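Inicio | Noticias | Aerolíneas | Aeropuertos | Opinión | Contacto

Archivado en: Rutas y destinos, Regionales

mayo de 2020 | Por Matěj Bartoš

La jornada de puertas abiertas de Gunier empezaba, según la invitación, en la terminal. La terminal de Prostau tiene dos puertas y una estaba cerrada con una cinta, de modo que entramos por la otra, la de llegadas, y un empleado muy serio nos pidió que volviéramos a salir para entrar como salidas. Era octubre, llovía de lado y obedecimos todos. Lo cuento ahora porque las notas aparecieron al ordenar el escritorio, que es lo que uno hace cuando no vuela.

Gunier, para quien no la siga, es una regional de turbohélices que une Prostau con Rezende y que llevaba meses anunciando una tercera ruta, a Stillstead. La visita tenía por objeto enseñarnos lo preparada que estaba la compañía para abrirla. Éramos 30 invitados entre prensa, agencias de viajes y un señor con prismáticos que resultó ser el más informado del grupo.

Primero, el hangar. Nos dieron chalecos de talla única, pensados para alguien con los hombros de un armario, y nos llevaron hasta un avión con el motor izquierdo abierto. El jefe de mantenimiento habló largo rato de las palas de la hélice y se le notaba que lo habría hecho igual sin público. Preguntado por cuántos aparatos volarían a Stillstead, miró a la responsable de comunicación, que miró el reloj. Pasamos al almacén de repuestos.
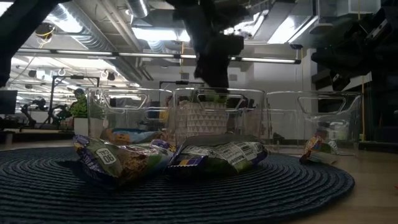 Del almacén recuerdo sobre todo las etiquetas. Según el folleto guarda 2.085 referencias, desde juntas de goma hasta un tren de morro completo dentro de su cajón, y cada una tiene su código, su estante y su fecha de caducidad. Yo no sabía que las juntas caducan. El señor de los prismáticos sí.

La presentación comercial fue en una sala del primer piso con vistas al aparcamiento. El mapa de rutas ocupaba toda la pantalla y la línea a Stillstead salía en puntos, como los senderos dudosos. El director comercial prometió ocho frecuencias semanales y una ocupación de casi el 100 por ciento en verano. Alguien de una agencia quiso saber si habría conexión con el último vuelo de Rezende. La respuesta fue que se estaba estudiando. También se estudiaban la tarifa, la franja horaria y el equipaje de mano.

El final del programa decía «experiencia a bordo». Consistió en subir a otro avión, aparcado, sentarnos donde quisiéramos y oír la demostración de seguridad completa, con chaleco y silbato. La tripulante la hizo muy bien. Hay que decir que el asiento es cómodo para lo que se lleva en regionales, que las rodillas me cabían y que la fila 8 no tiene ventanilla, aunque sí una pared bastante bonita.

Nos devolvieron a la terminal por la puerta de llegadas, esta vez con todo derecho. La apertura de Stillstead iba a confirmarse «en las próximas semanas». He escrito a la compañía para preguntar en qué quedó y me ha contestado un mensaje automático que agradece mi interés por volar a Rezende.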